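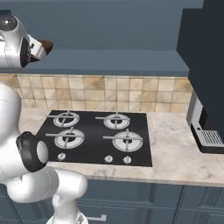

Abb. 1: Simulierte Küchenszene, Arm und Greifer links vom Gaskochfeld.

Wolley Greifervergleich, Küchenszenen (Simulation)

Stand: Juni
Ansprechpartner: Anneliese Gerlach (Szenen, Auswertung), Naveen Kanaujia (Regler, Export)

Inhalt

Der Datensatz enthält 736 simulierte Episoden, in denen zwei Greifermodelle am selben Arm verglichen werden. Die Modelle heißen intern Briltora und Avley. Briltora ist ein Parallelgreifer mit kurzen Fingern, Avley hat längere Finger und einen größeren Öffnungsweg. Arm, Regler und Kamerapositionen sind für beide gleich. Alle Bilder sind gerendert, Aufnahmen von echter Hardware sind nicht enthalten.

Aufgaben

Es gibt 13 Aufgaben. Sie betreffen das Kochfeld (Knebel drehen, Topf aufsetzen, Topf verschieben), die Kaffeemaschine (Tasse auf das Abtropfgitter stellen, Tasse entnehmen) und die Unterschränke (Schublade am Griff öffnen und schließen). Die vollständige Liste mit Start- und Zielbedingungen liegt in aufgaben.csv. Gegenstände wie Topf und Tasse werden erst beim Laden der jeweiligen Aufgabe in die Szene gesetzt. Die Grundszene wie in Abb. 1 kommt ohne sie aus, die Brenner sind dort frei.

Aufbau der Szene

Die Küche besteht aus einer Arbeitsplatte in hellem Marmor, einem schwarzen Gaskochfeld mit vier Brennern, einer gefliesten Rückwand sowie Ober- und Unterschränken. Die Kaffeemaschine steht rechts vom Kochfeld. Materialien und Beleuchtung bleiben in der Grundkonfiguration konstant. Für 76 Episoden wurden Fliesen und Schrankfarben variiert, diese sind in der Spalte variante mit "textur" gekennzeichnet.

Regler

Verwendet wird der Positionsregler Puma in der Fassung, die auch im übrigen Projekt läuft. Die Greiferkraft ist pro Aufgabe fest eingestellt und für beide Modelle identisch. Beim Drehen der Knebel hatten wir anfangs die Drehachse falsch gesetzt. Die betroffenen Läufe wurden gelöscht und neu erzeugt, die Nummerierung hat deshalb Lücken.

Dateien

episoden/ – eine Datei pro Episode: Gelenkwinkel, Greiferöffnung, Kontaktkräfte
bilder/ – gerenderte Ansichten zu jeder Episode, nach Kamera sortiert
aufgaben.csv – Aufgabenliste
ergebnis.csv – Erfolg, Dauer und Abbruchgrund je Episode
szene/ – Geometrie und Materialien der Küche

Bisherige Beobachtungen

Bei den Knebeln schneidet Briltora besser ab. Die kurzen Finger greifen den Steg sauberer, während Avley häufig an den vorderen Topfträgern anstößt. Beim Topf ist es umgekehrt, dort reicht der Öffnungsweg von Briltora nur für den Stielgriff. An der Schublade gibt es kaum Unterschiede. Die Kaffeemaschine ist für beide Modelle schwierig, weil der Platz unter dem Überhang des Hochschranks knapp ist. Mehr als 200 Episoden endeten mit einem Abbruch, ein großer Teil davon an dieser Stelle.

Bekannte Einschränkungen

In manchen Ansichten verdeckt der Arm einen Teil des Kochfelds. In Abb. 1 liegt das linke Ende der Knebelleiste hinter einem Gelenk. Wer die Knebelstellung aus Bildern schätzen will, sollte die Kamera "oben" verwenden.

Die Kontaktkräfte am Abtropfgitter sind unzuverlässig. Die Schlitze sind im Kollisionsmodell durch eine geschlossene Fläche ersetzt.

Gasflammen werden nicht simuliert. Ein gedrehter Knebel ändert nur den Gelenkwert.

Änderungen

Neue Episoden werden hinten angehängt, bestehende Nummern bleiben unverändert. Fehler in den Aufgabendefinitionen bitte an Anneliese Gerlach melden, Probleme beim Einlesen der Episodendateien an Naveen Kanaujia. Dabei die Episodennummer und den Greifer angeben.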